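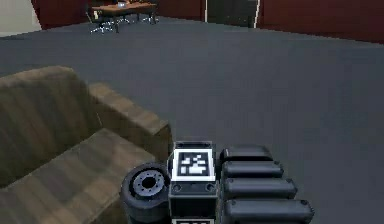

Getting marks off painted walls (without taking the paint with them)

I moved into this flat in Edbridge with every intention of repainting the lot, and then I got the quote from the painter and sat down for a bit. So I became a wall washer instead. I've done every room since, plus my mum's hallway and most of a rental for my friend Efthymia, and I've ruined enough patches along the way to have opinions about it.

Before you wet anything

Dust first. I know, it's boring, but if you go straight in with a wet cloth you make mud and then you rub the mud in. I use an old cotton pillowcase pulled over the head of a soft broom and work from the ceiling down. Do the cobwebs in the corners while you're up there, but lift them off with a flick so they don't smear. The vacuum with the brush attachment does the skirting boards.

Then find out what paint you've got. Wipe a damp white cloth over a spot behind the couch. If the colour comes off on the cloth, it's a flat paint and you need to go very gently indeed. If nothing comes off, it's probably low sheen or better and you can relax a little. Kitchens and bathrooms are often semi-gloss and will put up with a fair bit.

My everyday wash

Half a bucket of warm water, a good squirt of dishwashing liquid (the cheap lemon one is fine) and a splash of white vinegar if the wall feels greasy. Second bucket of plain water for rinsing. Two sponges, and don't mix them up!

Here's where I differ from my mum, who will not hear a word of it: I wash from the bottom up. If you start at the top, dirty water runs down over dry paint and leaves streaks that are a mongrel to shift. Start low and the drips land on wall that's already wet, so they wipe straight off. Rinse each section as you go and pat it with an old towel. I do a bit as wide as my arms will reach, then move the buckets along.

Change the water more often than you think you need to. When you can't see the bottom of the bucket, tip it out.
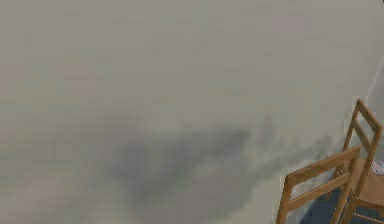
Scuffs, fingerprints and crayon

Bicarb soda is my favourite for scuffs. Make a paste with a little water, dab it on with a fingertip, leave it a minute and wipe in small circles with a soft cloth. It's slightly gritty, so easy does it on anything shiny.

Fingerprints near light switches: put the soapy water on the cloth, never on the wall, and wring it until it's nearly dry. Water and switches are not friends. If you're doing the whole surround, turn the power off at the board first.

Crayon comes off with plain white toothpaste (the gel sort is useless) or a soft art eraser. Biro is harder. I've had some luck with a cotton bud dipped in methylated spirits, but test it first somewhere hidden, as it can soften the paint, and open a window.

Those white melamine sponges are brilliant and also a trap. They're a very fine abrasive, and on flat paint they leave a polished patch that catches the light every afternoon for the rest of your life. I did this in my own hallway. I have moved a bookcase in front of it.

Chairs against walls

Most of the dark rubs in a dining room come from chair backs. Small stick-on felt pads on the back rail, at the spot where it touches, fix that for a couple of dollars. Get the ones meant for furniture legs and cut them in half. I replace mine every August when I do the winter clean, and I put fresh ones on the feet at the same time.

If there's no room to pull the chairs forward, a strip of clear self-adhesive film on the wall works too, but peel it back slowly when you leave or it'll bring the paint along for the ride. Vusumuzi Modise from the hardware shop on Stamatopoulos Street put me on to warming the edge with a hair dryer first, and it made all the difference.

If it might be mould

Grey or black speckles that come back after washing need a different approach. Don't dry brush them, you'll just send the spores round the room. I use white vinegar, 8 parts to 2 of water, in a spray bottle, leave it for an hour, then wipe with a damp microfibre cloth and put the cloth straight in a hot wash. Gloves and a mask, please. And never mix vinegar with bleach – the fumes are properly dangerous.

If it's back within six weeks, something is letting moisture in and no amount of scrubbing will help. Check the gutters, check the exhaust fan, have a look behind the wardrobe. Renters, take photos and email the agent.

Touching up

For marks that won't budge, dab on leftover paint with a bit of sponge and feather the edges outwards. A brush leaves lines. Stir the tin for ages, far longer than feels sensible, and try a tiny spot first, because old walls fade and the tin doesn't. If the patch stands out, paint that wall corner to corner and stop there. Your eye won't pick the change at a corner.

Write the colour name and the room on the lid, and on a bit of masking tape inside the cupboard door as well. Lids rust. I've got one tin in the shed that now says only "wh" and your guess is as good as mine.

Next up I'm doing oven door glass, so if you've got a trick for the bit between the panes, send it in.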